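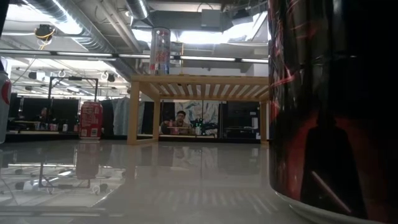 Chapter 4: Drinks Packaging and the Cost of Getting It Back

4.1 Scope of the chapter

The previous chapter dealt with packaging that is discarded at the factory or in the shop. This one deals with packaging that leaves the shop full and comes home with the buyer. Drinks containers are the clearest case. They are light, they are sold in large numbers, and most of their working life is over within minutes of being opened.

Three terms are used throughout. A deposit is a sum added to the price and repaid when the container is handed in. A return rate is the share of containers sold in a given period that are handed in during that period. An unredeemed deposit is one that has been paid and not claimed. Readers should note that the return rate may exceed 100 per cent in a single month, as containers bought earlier are cleared out of sheds and garages. For this reason, monthly rates are not used for comparison in this book.

4.2 The Skulidberg returns

The town of Skulidberg ran a deposit on cans and small bottles through a single operator, Prendeo. The deposit was set at 30 pence for a bottle and 2 pence less for a can. Containers were taken back at shops and at one depot, which opened on Sunday as well as in the working week. Households were asked to keep a diary of what they bought, what they drank at home and what they handed in. In all, 1,023 diaries were complete enough to be used.

The diaries showed that distance to the return point mattered less than storage. Homes with a fixed place for empties returned more of them than homes where empties stood on whatever surface was free. The size of the deposit was mentioned in few of the entries.
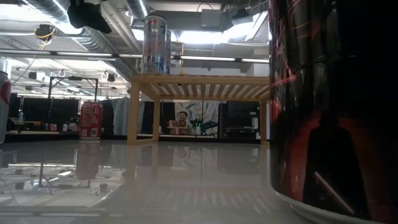

One diary keeper objected to the question itself. The form asked where empties were stored, she wrote, when in her flat they were not stored at all; they waited by the door until somebody was going out, and some weeks the rain settled the matter. Prendeo changed the wording of the form in March. Entries made before the change are marked in Table 4.1 and should be read separately.

4.3 Crushed and uncrushed cans

A scheme must decide whether it will accept a crushed can. Crushing saves space in the home and in the lorry. It also damages the printed code by which a can is recognised, and a can that is not recognised earns no refund.
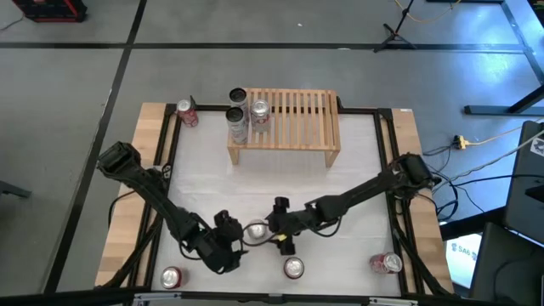
Two answers are in common use. The first is to accept whole cans only and to crush them after the code has been read. The second is to accept crushed cans by weight, at a flat rate per kilogram. Amin, the second depot studied, used weight alone. Its queues were short, but it could not tell cans sold under the deposit from cans brought in from outside the area, and its unredeemed deposits could not be worked out.

4.4 Refillable bottles

The refillable bottle is treated here only so far as it affects the figures for cans. At Colla, where a bottling works took back its own glass, each bottle was expected to make 50 trips before it was withdrawn. 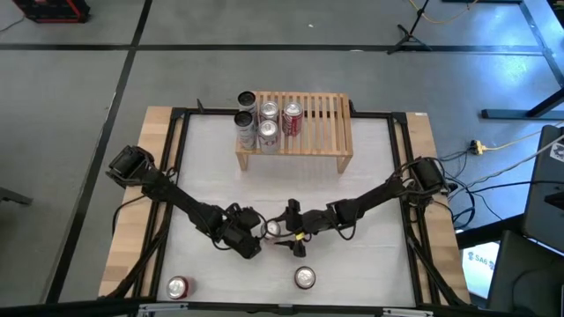 The expected number of trips should not be confused with the number achieved. A bottle may be withdrawn for scuffing, for a chipped neck or because the label has been redesigned. Losses in the home are counted apart from losses at the works, and the two are combined only in the final column of Table 4.2. The method of combining them is set out in section 4.5, together with the correction for bottles still in use at the end of the period.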